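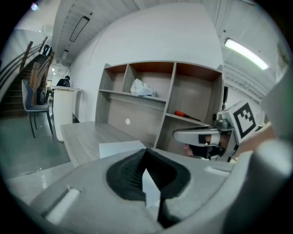
Figure 1. View from the gripper-mounted camera, with the second hand-held gripper and its marker cube on the right.

Comparing two finger pads for a hand-held gripper
Project report, Bongani Joubert
Lab partner: Oratile Magagula

What we wanted to find out

Oratile and I picked this topic because we'd both used the hand-held grippers in first-year labs and had opposite opinions about them. She liked the flat pads, I liked the ribbed ones, and neither of us had any numbers. So the plan was simple: same grippers, same cameras, same jobs, swap the pads and see which set gives more usable recordings.

We called the flat set Flundix and the ribbed set Murkau (Oratile's names, she labels everything). You can see the ribbing inside the V-shaped opening in Figure 1. Both sets were moulded by us in June, in the same grey-lidded tub of rubber mix, so at least the material is the same.

How we ran it

Each run was one person holding a gripper in each hand and doing one of 3 jobs: picking up a sheet of paper, moving a screwdriver from one spot to another, and folding a plastic bag in half. A run counted as usable if the object didn't drop and the tracking software, which we'd named Giter, kept hold of the marker cube the whole way through.

I did most of the paper runs and Oratile did most of the bag runs. Looking back that was a silly way to split it, and I'll come back to that.

Results

We recorded 1,861 runs altogether and 1,612 of them were usable, which I was pretty happy with! The failures weren't spread evenly though. Paper was the worst by a long way. The flat pads slid over the sheet unless you came in right at the edge, and the ribbed pads grabbed it but left creases (we didn't count a crease as a fail, maybe we should have).

The screwdriver was no trouble with either set. The ribs did stop the handle rolling, so I could be lazier with my aim. For the bag I expected the ribbed pads to win easily, but Oratile got through it with the flat ones just as well once she'd learned to pinch harder.

Tracking

A fair few of the lost runs had nothing to do with pads. If I turned my wrist too far, the cube went side-on to the other camera and Giter lost the pattern. Bright ceiling lights didn't help either. We spent all of one Thursday tilting the cubes a little at a time, and 2 of the mounts cracked — my fault, I overtightened them. Dr Potgieter had told us to use washers. We use washers now.

What I'd change

First, swap operators halfway. My paper results are partly a result about me. Second, measure how hard we squeeze, even with something cheap, so that "pinch harder" turns into a figure somebody else can copy.

For general lab use I'd fit the ribbed pads. Oratile still prefers the flat ones for thin stuff, and her notes on that are in her half of the report, along with the mould drawings.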